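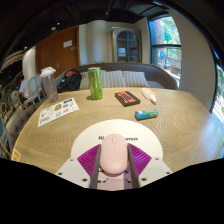 The clear-desk drive, one month in

Home News Archive Subscribe Contact

Posted 7/11/20 9 comments 309 shares

The Grorkum tidy-desk plan has now reached the shared tables on our floor, and I said I would write up how it's going. My short answer is that the tables were fine before and they are fine now.

For anyone who skipped the email, the plan comes from a company called Luvulari, who sell it as a course with a workbook. The workbook says a shared table should hold "only what the next hour requires." It also claims that a person loses 3000 minutes a year to things left lying on desks. I asked where that number came from and was sent a link to the workbook.

So take the big oval table with the swirly wood grain. By the Luvulari rules a wireless mouse can stay, since it counts as a tool. A drink can stay if it has a lid, and that would let in the one with the white top but rule out the tall green can. Paper has to be "active." I would love to hear someone argue that a sheet of little colorful stickers is active paper. I would also hate to be the one who takes it away, because people like stickers and they have never slowed down a meeting that I was in.

The small black case with the orange-red label is harder. The rules want every box opened, sorted and given a home within a day. Fine, but whose day? The table belongs to all of us, and I am not going through other people's boxes on the say-so of a workbook.
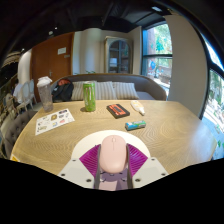 Pink mouse, green can, stickers, a white tube and a small blue and green box on the oval table.

The tube and the little box don't fit any group in the workbook at all. The nearest is "personal care and misc.," which sends you to a storage bin that we were supposed to get from Dornurik in the first week. The bin is on back order. Until it comes, "give it a home" means moving it to a different table, and I have watched that happen.

I will say one thing for the plan. Wiping down a table is quicker with less on it, and the Akpan room did look better after its turn. Whether that needed a course is another matter. A note by the door asking people to take their cans with them would have cost us a sheet of paper.

The second half of the workbook is about drawers. We start on those later in July, and I have not been told what happens if a drawer is already tidy.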